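Folding and storing the mesh cover

15/03/2019 – by Noémie Friesen
Reading time: 2 min

Read this section before you put the Penano cover away for the first time. The cover is a knitted sheet, and it keeps its shape well if it is folded with some patience.

Before you start

Clear a smooth surface that is larger than the folded cover. Take off rings and bracelets, as the small openings in the knit catch easily.

1. Lay the cover on the surface with the edge band toward you.
2. Take one corner and lift it slowly. Let the rest of the fabric hang or slide behind it.
3. Look at the rows of openings. They will bend where the fabric is raised.

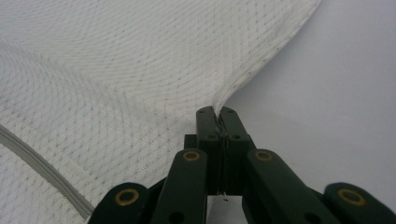

Fig. 6 – White mesh fabric held at a gathered point, with the ridged edge strip at lower left.

4. Put the corner down and open any twist with your fingers. Do not pull on it.
5. Smooth the cover from the middle to the sides until the rows are straight again.
6. Fold in half, band on band, then in half a second time.
7. Roll the cover loosely and place it in the Tello bag.

Note: The band is stiffer than the knit. If it does not lie flat, leave the cover open overnight and repeat step 5.

Caution: Do not iron the edge band. Do not close the bag with a clip that touches the fabric.

If you find a broken thread, do not cut it. Write to Carter Perron at Purnberg and mention part number 374. For washing, see page 58.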